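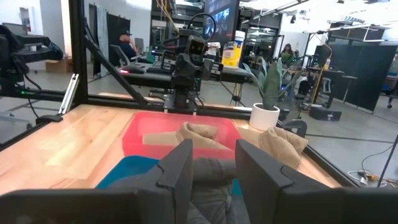
Jevamero everyday cloths

Sold singly or in a bundle of your own choosing. Colours: grey, teal, beige. Hemmed on all four sides, machine washable, dries on a line or over a radiator.

I'm Maarja Pētersons and I run Jevamero, which is me, a sewing machine and a shop the width of a garage. I started making cloths because I was fed up with buying them. The cheap ones went stiff after a month and the lovely ones were too lovely to wipe up beetroot with (I did try, and then I felt guilty for a week). So I wanted something in the middle, a cloth I'd be happy to leave out on the side and just as happy to shove under a dripping tap.

The everyday cloth is plain woven cotton with a bit of linen in it. No pattern, no stripe, no loop in the corner unless you ask for one. It's thin enough to get right down inside a glass and thick enough that you can lift a warm plate with it folded over. Please don't use it for things straight out of the oven though, that's what oven gloves are for, and I've had two emails about it already!

About the colours

Grey is the one most people start with, and I can see why, it hides tea. Teal is a proper blue-green and it's my favourite, although it does fade a touch over its first summer on the line. I like it better faded, but if you don't, dry it inside out or in the shade. Beige is the undyed one. It goes a little paler each time you wash it and ends up a soft biscuit colour, and it's the only one I'd boil.

I get asked a lot whether you should buy all the same or mix them. We mix them at home. Grey for dishes, teal for hands, beige for the table and for anything to do with bread. My husband ignores this completely and the house is still standing, so do what you like.

Do they need ironing?

No! They crumple, and they crumple a lot. Linen does that and I've stopped fighting it. If you pull the cloth square while it's damp and lay it flat on a table, it'll dry smooth enough to fold into a drawer. If you scrunch it up and drop it, it'll stay scrunched, and it will still dry a plate just as well. I own an iron and I honestly couldn't tell you which cupboard it's in.

The Undero tray

You can add an Undero tray to any order and I do think it's worth a look. It's a shallow rectangular tray, see-through enough that you can tell what's in it, with a slight shine, and it comes in one colour, a pinky red. I wasn't sure about the red when the first box came. Then I put a beige cloth in it and went off and ordered another box.

We use ours as a halfway place. Clean cloths come off the line and go in the tray in a heap, and whoever walks past is supposed to fold one or two. In practice people just take them from the heap, which is fine by me. It also catches the cloths that are too damp for the drawer and too clean for the wash, and there are always a few of those. Rinse it under the tap when it gets dusty. It isn't meant for the dishwasher and it doesn't like being stood on.

Washing

Wash them once before you use them. They come with a bit of finish left in from the weaving, and until that's out they'll push water about and not drink it up. After that, a warm wash with whatever else is going in. Teal should go with dark things the first couple of times. Skip the fabric softener, it coats the threads and you'll be back where you started. If one begins to smell a bit off (and they all do in the end), soak it overnight in hot water with a spoonful of washing soda.

Grease on the beige ones comes out with washing-up liquid rubbed in dry before the wash. Turmeric doesn't come out. I've tried everything, and hanging it in strong sun for a few days is the closest I've got.

Where they come from

The cotton and linen is woven for me by Ritora, a small mill that's been going since 1891 and still picks up the phone when you ring. They weave my cloth 1000 metres at a time, and I dye the grey and the teal in small lots, so two teals bought months apart might not match exactly. If you're setting up a kitchen or a café and you need them all alike, tell me when you order and I'll pull them from the same lot.

The hemming used to be all me. Since August I've had help from Rudd, the workshop two doors down, and their corners are neater than mine ever were. I sewed the first 800 myself, so if you've got one with a wobbly edge you can call it an early one.

Bigger orders

I can do up to 2000 cloths in one go if you give me enough notice, in any mix of the three colours. Write to me before you order and I'll tell you how long it'll take. Small orders go in the post the next working morning, wrapped in paper and tied with an offcut of hem, which makes a decent plant tie if you've got a tomato that needs one.

Sending things back

Unwashed cloths can come back for a full refund. If a hem comes undone, washed or not, post it to me and I'll stitch it up and return it, no charge. Trays can be returned too, as long as they go in a box and not an envelope.

Goes well with: Undero tray in red, washing soda, wooden pegs.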